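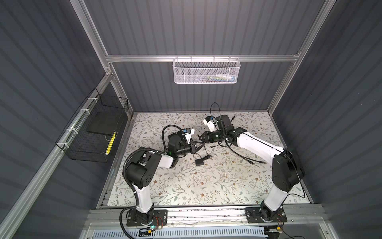 The free concert series in Luvdale has a blanket problem, and it gets worse every summer. By early afternoon on a concert day, the front half of the lawn at Sarpong Park is covered with blankets and old tablecloths that have no one sitting on them. The print on the mat in the photo, thin vines with tiny brown and dusty-pink flowers on an off-white background, would fit right in there. The music starts at seven. People who come straight from work get to the park at half past six and find that the only open grass is behind the food trucks, where you mostly hear generators.

I think the practice should end. I would like to see a simple rule posted at both gates: no blankets, chairs or tarps on the lawn before five o'clock, and after that, someone from your group has to stay with them.

The city has been careful about most of this series. The stage was moved so the sun isn't in the band's eyes. The restrooms are open late. The park's limit for an event is 2,260, and when the lawn is full they close the gates and say so on the website. Drosach pays for the sound system and has kept its banners to a decent size. None of that helps much if the good part of the lawn has been handed out before lunch to whoever lives two blocks away or is free on a weekday.

I live two blocks away. I have put down a blanket at noon myself, gone home, done the laundry, and walked back at ten to seven to a spot right in front of the stage. It felt fine at the time because everyone around me had done the same. Then in April my hours changed, and for the opening show I got there at six forty. There was a blue tarp in the second row, big enough for a dozen people, with a cooler on each corner. The first set was over before anyone sat on it. When they did come, there were four of them. I stood by the fence through all of that set and wondered how many times I had been on the other side of this without noticing.

The usual defense is that it is first come, first served. That is a fair way to run a line. In a line, though, you have to stand in it. If you leave, you lose your place, or you ask the person behind you and hope they are nice about it. Putting down a blanket and going home is closer to a reservation, and the series doesn't take reservations. It is a free public show in a public park, and the grass should go to the people who are on it.

There is also the matter of size. A blanket for two is one thing. The tarps have been getting larger, and people now tape the edges together. Last summer someone used tent stakes and string, and the stakes were still in the ground after the show. The parks crew has to mow that lawn.

I have heard the idea of selling the front section. The Plenetti, over on the river, does this with its summer shows. A season spot there costs 105 dollars, and it includes a folding chair with a number on the back. It works well enough for them, but the Plenetti is a private venue and it has a roof to pay for. If Luvdale sold the front of the lawn, the series would be free only for the people in back. I would take the blankets over that.

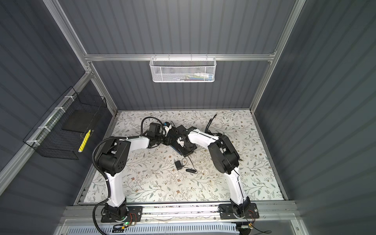 A reader who saw a shorter version of this in the neighborhood newsletter disagreed with nearly all of it. The reader wrote that her mother uses a walker and can't cross the lawn once it fills up, so the family puts a blanket near the paved path at noon, and without that blanket her mother would stop coming. She added that a rule with a start time would only move the rush to five o'clock, with people running across the grass, and that her mother would lose that race every week.

She is right about the path, and I had not thought about it enough. The strip along the pavement should be kept for people with walkers and wheelchairs and whoever comes with them, all evening, with a sign and a rope. The city already does this for the fireworks. It would cost very little to do it for the concerts, and it would be a better deal for her family than having to send someone over at noon.

I am less sure about the rush. There would be one, probably, for the first show or two. Other parks with a start time open one gate and have people walk in along the path, and that seems to slow things down. Even a bad ten minutes at five o'clock would bother me less than seven hours of empty cloth. And five is still too early for plenty of people with jobs. I picked it because it gives families with small kids time to eat on the grass before the music. If the city went with five thirty I would not complain.

Enforcement is where these ideas usually fall apart. I don't want police officers folding up picnic blankets. The parks staff are already there in the afternoon to set up the stage. They could collect anything left on the lawn before five and put it on a table by the gate, where the owners can pick it up. No fine, no lecture. I think most people would stop after carrying their blanket back from that table once.

The next show at Sarpong Park is the brass band night. I will be coming from work again, and I plan to bring a chair for the fence.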